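Vudora V2 gripper kit: is it worth the bench space?

We bought the Vudora V2 kit in July to replace a hand-sorting step on small parts. Bimside supplied it. The price for the gripper, controller and cabling was £603, with carriage on top, and it arrived well packed. The arm was already ours, so it is left out of the figures below.

Fitting took one morning. The flange pattern matched our arm, and the manual covers the wiring in 2 pages, which is enough. The supplied software asks for a licence key each time the controller is replaced, so keep the key somewhere safe. 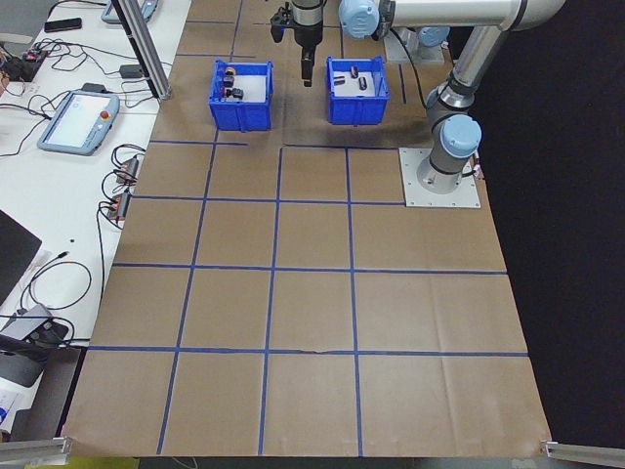
Budget for the bench as well as the gripper. Oriana Palma, who signs off our equipment spending, allowed £200 for sundries and we used all of it. Power is the part most buyers miss. Two small strips sit against the edge of the brown paper, both with plugs in, and the cables trail across the white table next to the pendant. A proper rail and some trunking should be on the first order. The blue tape grid cost very little and is a cheap way to give bin positions that everyone can refer to.

Grip on small dark cylinders is good. Flat parts are less reliable, and the Fiadzo finger pads we tried as an alternative were no better for the extra money. Lead time on spare fingers was 48 hours.

We also had a quote for the Erulance unit. It is quieter and has a longer warranty - but the yearly support fee rules it out for a small workshop.

Four stars. One off for the licence arrangement.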